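We use cookies to keep the site running and to remember your settings. Accept all | Manage choices

Toy box

By Naheed Farooqui
June 12, 2021

A toy box is a container, usually with an open top or a hinged lid, for keeping children's playthings in when they are not being played with. Also toy chest, toy trunk, in some homes just "the box". Wood is the traditional material. Plastic, canvas, wicker and heavy card are all common now. The word covers anything from a shoebox of bricks to a chest big enough to double as a bench.

The entry deals mainly with the small open box used for blocks, balls, shapes and the like, and with the bowls and trays that tend to be used along with it. For large lidded chests see Blanket box. For shelves see Nursery furniture.

Name

"Toy box" and "toybox" both in use, no difference in meaning. "Tidy box" is heard in playgroups and refers to the job more than the container. In the Uvness area older people say "lumber box", which elsewhere means a place for odds and ends of any kind. "Treasure box" is a different thing, normally smaller, normally with a lid, normally off limits to brothers and sisters.

Form and size

Small wooden boxes are generally four boards and a base, glued and pinned, or with simple finger joints at the corners if someone has taken trouble over it. Painted or varnished. Red, blue and yellow turn up most, green a bit less. Sides are kept low so that a child sitting down can see in. A box that is too deep gets tipped out every time, as the thing wanted is always at the bottom.

Width matters more than people expect. Two hands and a toy have to fit through the opening together. Makers in Gollholm used to work to an inside depth of 14 centimetres for the table-top size, and a good many home-made boxes there still follow it. No fixed rule outside the town.

Handles are cut-outs in the end boards or a loop of rope. Metal handles have mostly gone, at least on boxes for younger children – they rattle, and they catch fingers. Lids, where fitted, should have a stay that holds them open and a gap at the front when shut.

Contents

Almost anything. A mixed box in ordinary use might have building blocks, wooden cubes with a spot or a picture on the faces, soft balls, stacking cups, toy food, a car or two, animals, jigsaw pieces that belong to a jigsaw nobody can find. Spotted cubes are sometimes taken for dice. A true die has a different number of spots on each side, while a plain block may carry a single dot or shape and be meant only for matching and stacking.

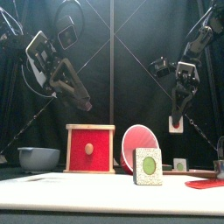
Bowls come into it because a box on its own mixes everything together. Put a bowl next to the box and the small things have somewhere to go. Kitchen bowls do perfectly well. Plain ones in a dull colour are often preferred for sorting, the idea being that bright toys show up better against them, though plenty of families use whatever is clean.

Sorting

Sorting is the oldest use of the toy box apart from storage. The child is given a mixed lot and puts like with like – colour first as a rule, then shape, then size. Shape before colour is perfectly possible and some children go that way unprompted.

Usual arrangement: one box, one bowl, a clear table. Box for the big things, bowl for the small. Or box for what is finished with and bowl for what is still in play. The second way suits a child who gets upset at seeing a toy put away, and is the one taught in the Kirui playgroups, where the bowl is called the "waiting bowl".

A pale table top makes the job easier and a patterned cloth makes it harder. On a carpet small cubes go missing. Trays with a raised edge help if there is no table, though they need to be wide enough that the toys are spread out and not heaped.

Games made from this are simple. Fetch the red one. Put in something round. Take one out and don't say what it is. Older children race each other, which gets the tidying done fast but not well.

Tidying

Putting toys back is normally taught between the ages of two and four. Methods vary a lot. A song is common. A picture of the contents stuck to the side of the box is common too, more so in nurseries than at home. Felista Mussa, who ran the Soltham toy library for many years, advised one box out at a time and the next only when the first was full again. Her leaflet on the subject was handed round well beyond Soltham and is still copied, not always with her name on it.

Heavy things go in first. Blocks at the bottom, soft toys over them, anything with thin legs or wheels on top. Jigsaws and card games should not be in the box at all. Nor should anything with a button battery.

Dropping blocks in from a height chips the paint and dents the base board. A piece of felt or an offcut of carpet in the bottom cuts the noise down considerably, and can be lifted out for shaking.

Care

Wooden boxes want a wipe with a damp cloth, not a soaking. Dry straight away with the lid off or open. Empty it completely every so often, crumbs collect in the corners and so does sand. Splinters to be rubbed down with fine sandpaper along the grain. If the paint is flaking and the box is old, do not sand it dry, as the paint may contain lead – have it tested first or retire the box to the shed.

Wooden blocks are treated the same way. Water left on a cube raises the grain and lifts the paint round printed spots. Plastic toys can go in warm soapy water in a washing-up bowl, then on a towel until dry right through. Putting them back damp is the usual cause of a musty box.

Fabric boxes lose their stiffness after washing and many never get it back. Card ones can't be washed at all.

Safety

Points generally agreed on:

Lids should not be able to drop. Corners rounded. Nothing small enough to swallow in a box used by under-threes, and mixed-age households really need two boxes. The box should stand where it won't be tripped over in the dark, so not beside the bed. Boxes with castors are to be kept away from stairs.

Toy chests large enough for a child to climb into need air holes. Small open boxes don't.

Toy libraries

Toy libraries lend boxes made up by theme or by age. The one at Soltham listed 935 items in its last printed catalogue, single toys and made-up boxes together, and charged a small yearly fee. Boxes were checked against a card inside on return. Missing peices were noted and not fined, after a short and unpopular trial of fines one March.

Gollholm has a smaller collection kept in the reading room. Uvness had one until the hall closed – the stock went partly to Kirui and partly to families.

Home-made boxes

Any sound crate can be made into a toy box with sandpaper and a tin of child-safe paint. Wine crates are popular but the wood is thin and the staples work loose. Fruit boxes are rougher still. Drawers from a broken chest of drawers are about the best thing going, already the right depth and usually well jointed. Two thin coats of paint, a day between them, and longer than that before it is filled. Toys stick to fresh paint and leave thier mark in it.

See also: Building block. Sorting tray. Stacking cup. Blanket box. Toy library.

Comments

Sharon Mwaipopo
The bit on drawers is right. Ours was the bottom drawer from my gran's dresser and it's on its third lot of children. Base has been replaced once.

Jeptoo Biwott
We had the waiting bowl at Kirui when mine were small! I'd forgotten the name completely. Ours was an old mixing bowl with a chip in it and they'd argue over who got to carry it back to the kitchen.

Sunita Strickland
Could you add something on labels? Picture ones fall off ours within a week, I've tried tape and glue. Also there's a typo in the part on toy libraries.

Naheed Farooqui
Thanks Sunita, will look at both when I get a minute. For labels try painting the shape straight on to the wood.

Sunita Strickland
Never thought of that. Will have a go with the bricks box first.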